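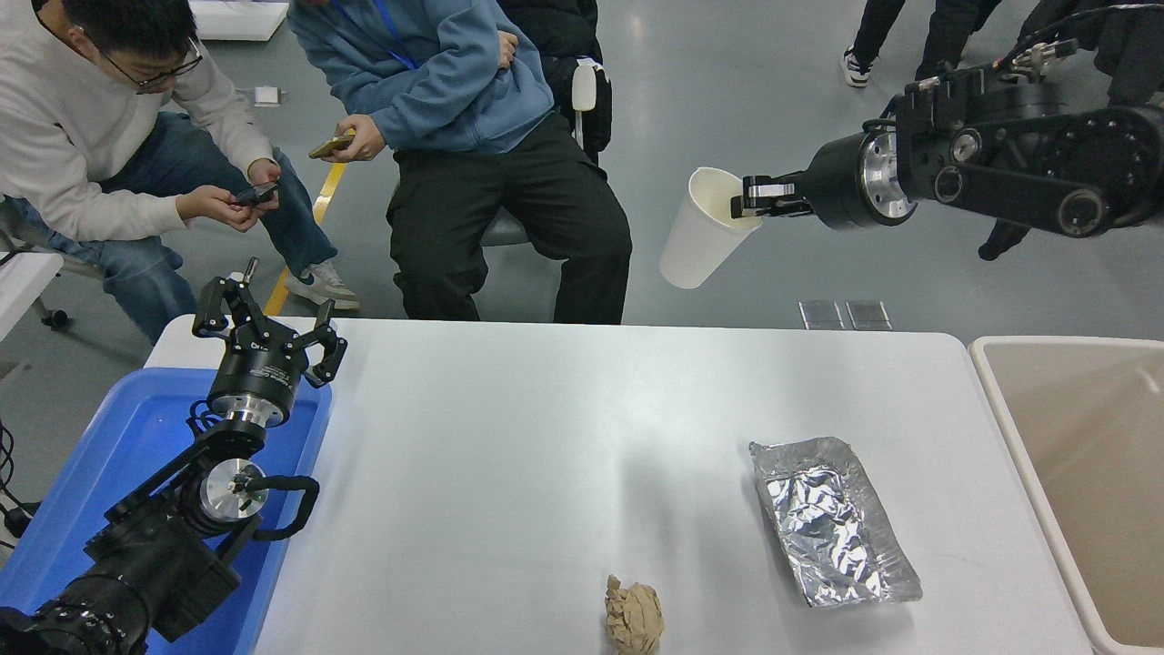 Fig. 1 – Poste de tri à deux bras : gobelet en papier tenu par le bord, barquette en aluminium et papier froissé sur la table.

Cours Skillell – Planification des équipements
Publié en août par l'équipe pédagogique – 6 partages – 0 commentaire

3.2 Budget d'une cellule à deux bras

Le devis du bras ne couvre pas la cellule. Pour le cas Timorstead, on chiffre séparément :
– préhenseurs : une ligne par modèle, doigts de rechange compris (395 € le jeu chez Egger) ;
– brides et accouplements de poignet ;
– câblage, table, bacs ;
– intégration Sosusari : 1 908 €, hors déplacement.

Délai de livraison : environ 30 jours. Les brides se commandent avec les bras – leur perçage dépend du poignet retenu.

À rendre samedi : tableau des coûts, amorti sur six ans.

Ce site utilise des cookies. Accepter – Paramétrer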